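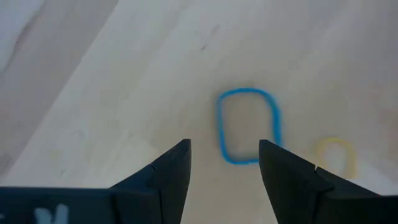 Two-arm cell on the kitting bench, six months in. What changed for your people?

Forum: Shop Floor / Small Assembly and Packing

benchlead_29
Posted 10 February 2018

We make up hardware kits for a furniture customer. Each kit is screws, dowels, a hex key, a card and rubber bands to bundle the legs. Management put a two-arm cell in last July to do the bands and small parts. Before that we had 12 people on the kitting line. We still have 12, but four of them have moved and the rest do something different from what they were hired for.

I'm writing up how it went for our other plant and would like to hear from people who have lived with one longer. I'm less interested in cycle times and more in what it did to the jobs.

GregorGillies
Senior member

We run two at Gorkard, on a gasket line. The biggest change was that the work got broken up. Our people used to sit and do one thing for a whole shift and talk while they did it. Now one person tends both cells, and that person spends the day walking, clearing and restocking. Some like it a lot better. Two asked to go back to hand packing within a month and we let them.

Write down who is allowed to stop it. We had a long stretch where operators waited for a supervisor to press the button because they thought they'd get in trouble.

mtc_drimon
Member

Soft parts are the hard part. Bands, O-rings, anything that changes shape when you touch it. A person picks a band out of a tangle without looking. Our vendor quoted us on rigid parts and then acted surprised when we showed them the real bin. Ask the other plant what they plan to feed it before they sign anything.

benchlead_29

Same experience. We went through three bins before we settled on a shallow tray, and color matters more than it used to because kits are sorted by size and each size has its own color. The operator checks the tray at the start of every batch. A batch is 288 kits.

AnnagMacAulay
Member

I'm going to disagree with the general tone in here. I was a packer for nine years at Hoàng and I'm a cell tender now. The job title changed, the pay did not. I'm expected to know the fault codes, log the misses, do the wipe-down and train the next person. That is more skill for the same hourly rate. When people say "the jobs were kept" I would like them to say at what grade.

My wrists are better, I'll give it that. I used to wear a brace on both.

GregorGillies
Senior member

Fair point on grade. Ours went up one step but only after the union pushed for it, and it took most of a year.

palletjockey
New member

Don't agree that it's more skill. I tend one. Most of the shift is refilling and picking up what it dropped. If anything they could put a new hire on it in an afternoon.

AnnagMacAulay
Member

Then your engineers are doing the part I do. Who teaches it a new kit at your place?

palletjockey
New member

Engineering does. OK, that's different from what you've got.

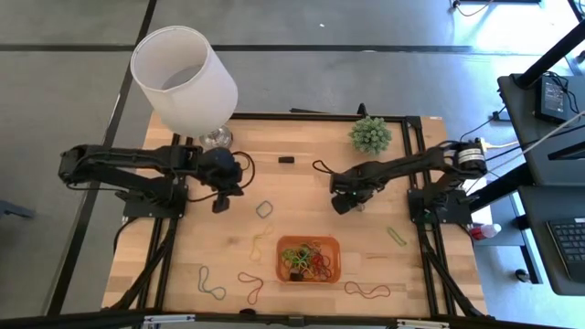 stan_w
New member

We're getting one in the spring and I've been told I'm the tender. How long did it take your operators before they could run a shift without calling someone over?

benchlead_29

Three weeks for most of ours, working next to somebody who already knew it. The two who had run the labeler before were quicker. We didn't let anyone go solo until they had cleared 200 logged faults, and that number was just something we picked. I'd keep it.

stan_w
New member

Thanks. Nobody here has mentioned a fault log so I'll bring that up.

mtc_drimon
Member

Make it a paper log at first. Ours was on a tablet and people skipped it when the line was busy. We went to a clipboard and the entries tripled.

AnnagMacAulay
Member

Stan, get the duties in writing before the thing arrives. It's much harder to talk about pay once you've been doing the work for half a year.

GregorGillies
Senior member

Agree with that. Also ask where the displaced people are going. At the Jamano site they were told "other duties" and it ended up being whatever was short that day. A couple of good packers left over it, and the shift they left was worse off than before the cell went in.

benchlead_29

Ours went to returns and incoming inspection, with a sit-down beforehand. One has asked to come back to kitting and will start training on the cell next month. I'll post the write-up here once the other plant has seen it.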